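Guía de puesta en marcha del brazo Skuditance
Sección 4. Primera sesión de agarre con el grupo

¡Por fin llega lo bueno! Si tu club ya ha pasado por el montaje y por la calibración de las articulaciones (secciones 2 y 3), en esta parte el brazo va a coger cosas de verdad. En el taller Cultmont la llamamos la sesión de la mesa, y es la que más ganas de repetir deja en los equipos nuevos.

Antes de empezar, comprobad que el brazo está sujeto a la mesa con las dos mordazas y que la fuente de alimentación queda fuera del alcance del codo. Reservad una hora larga. Con menos tiempo se puede hacer, pero os quedaréis a medias en los pasos de grabación y luego cuesta retomarlos.

4.1 Preparar la mesa

1. Despejad la superficie de trabajo y limpiadla con un paño seco. Una mesa lisa y mate va de maravilla: la cámara de la muñeca sufre con los manteles de cuadros y con los tableros muy brillantes.

2. Colocad los objetos de práctica en la zona central, todos al alcance de la pinza. Para empezar recomendamos un vaso de plástico ligero y un par de rotuladores con la tapa puesta.

3. Dejad al menos 5 cm entre un objeto y otro. Si están más juntos, los dedos empujarán al vecino al bajar.

4. Encended la luz de la sala antes de arrancar la cámara y no la cambiéis durante la sesión.

Nota: no hace falta que los objetos estén rectos ni de pie. Un vaso tumbado es un reto estupendo para la segunda ronda, porque obliga a pensar por dónde conviene entrar.

4.2 Arrancar el programa

5. Conectad el cable USB y abrid Bundia en el ordenador del equipo. En el menú Sesión, elegid Práctica libre.

6. Pulsad Buscar brazo. Cuando el indicador se ponga verde, escribid el número de puerto 556 en la casilla Canal y confirmad.

7. Abrid la pestaña Muñeca. Los dos dedos tienen que verse en la parte baja de la imagen, con los objetos por encima. Si solo aparece uno, volved al apartado 3.4 y girad el soporte de la cámara.

8. Abrid la pinza del todo con la tecla A y situadla frente al primer objeto. 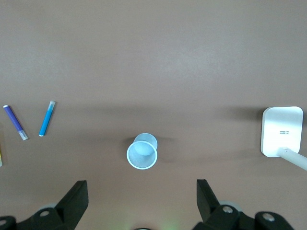
¿Qué velocidad conviene usar en los primeros intentos?
La más baja que permite el programa, que corresponde al nivel 1 del deslizador. Cuando el equipo haya completado 5 agarres seguidos sin perder el objeto, se puede subir un nivel.

4.3 El primer agarre

9. Bajad la pinza poco a poco con la flecha inferior. Quien maneja el teclado mira la pantalla — otra persona del equipo vigila la mesa con la mano cerca del botón de parada.

10. Detened el descenso cuando las puntas queden a ambos lados del objeto, sin tocar el tablero.

11. Cerrad con la tecla C en pulsaciones cortas. El vaso se deforma enseguida, así que parad en cuanto notéis contacto en el gráfico de fuerza.

12. Levantad unos centímetros y mantened la posición. ¡Y ahora, a celebrarlo! El primer objeto en el aire siempre se aplaude.

13. Bajad, abrid la pinza y dejad el objeto donde queráis. Después cambiad de piloto.

Precaución: no metáis los dedos entre las placas de la pinza con los motores activos, ni siquiera para recolocar un rotulador. Pulsad antes Pausa y esperad a que el indicador pase a naranja.

Precaución: si un motor zumba de forma continua, abrid la pinza y dejadlo descansar 15 minutos. Suele pasar cuando se aprieta demasiado contra un objeto rígido.

4.4 Grabar los intentos

14. Pulsad Grabar antes de mover el brazo y Guardar al terminar cada intento. Conservad también los que salgan mal, que para el reto MacRitchie se valoran los dos tipos y de los fallos se aprende muchísimo.

15. Poned nombre a cada archivo con el color del equipo y el objeto, por ejemplo verde_vaso. Los nombres con tildes dan problemas al exportar.

16. Al acabar, llevad el brazo a la posición de reposo con la tecla R, cerrad Bundia y desconectad primero la fuente y después el cable USB.

Nota: si queréis seguir practicando, probad con los rotuladores en diagonal. Hay que girar la muñeca hasta alinearla y al principio desespera un poco, pero engancha. En la sección 5 encontraréis los ejercicios por parejas y la hoja de puntuación.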